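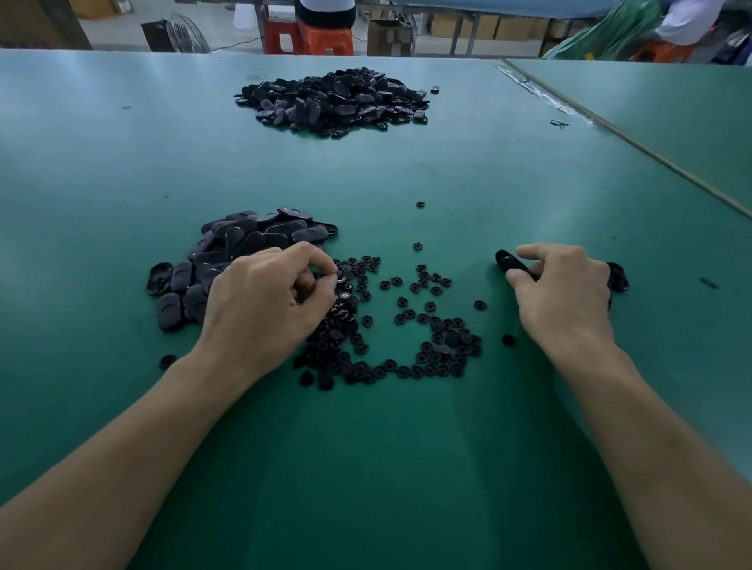

Counting small parts by weight

I keep spares for old shelving and office furniture in a rented unit at Drudstead, and a large share of the stock is small plastic mouldings: feet, plugs, caps and glides. They cost very little each and take a long time to count. For the first year I counted everything by hand. I now count nearly everything by weight, and these notes set out how I do it, mainly so that I stop having to work out the same sums each March when the stock figures are due.

The basic sum

Weigh a known number of parts, divide to get the weight of one, then divide the weight of the whole batch by that. A counting scale does the division for you. A kitchen scale and a pocket calculator do the same job more slowly, and for two years that was my method.

The sum is trivial. The errors come from three places: the scale, the sample, and the parts themselves. They behave differently, so I treat them separately.

The scale

My bench scale is a Movum, bought second-hand. The display reads to a tenth of a gram. A display that reads to a tenth does not mean the scale is right to a tenth, and mine drifts in the first half hour after being switched on. I switch it on, make tea, unpack whatever has been delivered, and zero it before starting. I also keep a check weight in the drawer and put it on at the start and end of a session. If the two readings differ by more than one step on the display, I do the session again.

The fixed error matters most when weighing the sample, since that is where the total weight is smallest. Suppose a part weighs half a gram. Ten of them weigh 5 g, and an error of a tenth of a gram is then 2 per cent. Carry that through to a batch of 1,000 and the count is out by 20. With a sample of 100 the sample weighs 50 g, the same error is 0.2 per cent, and the batch is out by two. The larger sample takes a few minutes more.

Draughts are a nuisance. The unit has a roller door that does not meet the floor, and in windy weather the last digit wanders. A cardboard box with the front cut out, placed over the scale, fixes this.

The sample

The sample must come from the batch being counted. I used to keep a table of piece weights for every line and apply it to each new delivery. This worked until a bag of plugs from Pomare came up 67 short. I emailed them, they were polite about it, and I then counted the bag by hand and found it full. The mould had been changed and the new plugs were slightly lighter. My table was correct for the old ones.

I still keep the table, but I use it as a warning. If the new sample differs from the stored figure by more than 2 per cent, I look at the parts before going on. Usually it means a different mould or a different grade of plastic, and occasionally it means that two sizes have been put in one bag.

Samples should be taken from several places in the bag. Small parts settle in transit, and offcuts and broken pieces collect at the bottom. A sample from the top will have none of them.

The parts

No two mouldings weigh exactly the same. To find out how much this mattered I weighed 100 caps one at a time on a borrowed jeweller's scale, which I do not recommend as a way to spend an evening. The spread, taken as the standard deviation, was 3 per cent of the average weight. That was worse than I had expected, and the caps were from a cheap line.

The effect on the final count is smaller than that figure suggests. Heavy and light parts largely cancel. For a sample of n parts, the error in the average falls with the square root of n:

Sample of 10: 0.95 per cent, or between nine and ten parts in a batch of 1,000.
Sample of 25: 0.6 per cent, or six parts.
Sample of 100: 0.3 per cent, or three parts.

These are one standard deviation, so double them for a figure to rely on. The variation in the batch itself adds just under one part at 1,000, which can be ignored next to the rest. Going beyond 100 in the sample gains little for my purposes. To halve the error again I would have to count 400, and at that point I may as well carry on and count the lot.

The sample error also scales with the batch. It makes no difference whether the batch is weighed in one go or in five tubs if the same sample figure is used for all five. I had assumed for some time that splitting the batch would average things out. It does not. Only a fresh sample for each tub would do that.

Mixed stock

None of this works on a mixed tub. Two shapes of different weight in one container will give a count that looks entirely reasonable and is wrong. Sorting has to be done first, by hand, and I have found no shortcut for parts of similar size and the same colour. A plain table top in a colour that contrasts with the parts helps a good deal. I clear it completely between lines.

Returns are the worst source of mixing. They now go into a separate tub and are sorted monthly. They never go straight back on the shelf, however obvious it seems where they belong.

Tare

Bags vary more than tubs. I moved everything to one pattern of lidded tub and wrote the empty weight on the base of each in marker, to a tenth of a gram. The lids are weighed separately, because lids move between tubs. Paper labels add a little each time one is stuck over another, so old ones are peeled off first. On a heavy line this is not worth the trouble. On half-gram plugs, an unrecorded 3 g of label and tape is six plugs.

Records

I use Bamer for the stock list. It is a small desktop program, not much developed now, and it has one field for quantity and one for notes. For each weighed count I enter the quantity in the first, and in the notes the gross weight, the tare, the sample size and the sample weight. If a figure is later in doubt, I can redo the sum without emptying the tub.

Quantities under 100 are counted by hand and marked H. Weighed counts are marked W. I do not round the weighed ones. It is tempting to do so on the grounds that the last digit means nothing, but rounding at each count and then subtracting sales leads to odd gaps over a year, and I would sooner carry a meaningless digit than explain a gap.

When I still count by hand

Anything sold in sets, where being one short means a wasted postage charge. Anything with a metal insert, as inserts are sometimes missing and the missing weight hides a missing part. Anything where the supplier and I already disagree. For the last of these I count twice, in tens, into the sections of a bun tin, and write the total down before looking at the delivery note.

Still to do: weigh the rubber feet individually, as I did with the caps. They feel more uneven than the plastic ones and I have been using the same allowance for both.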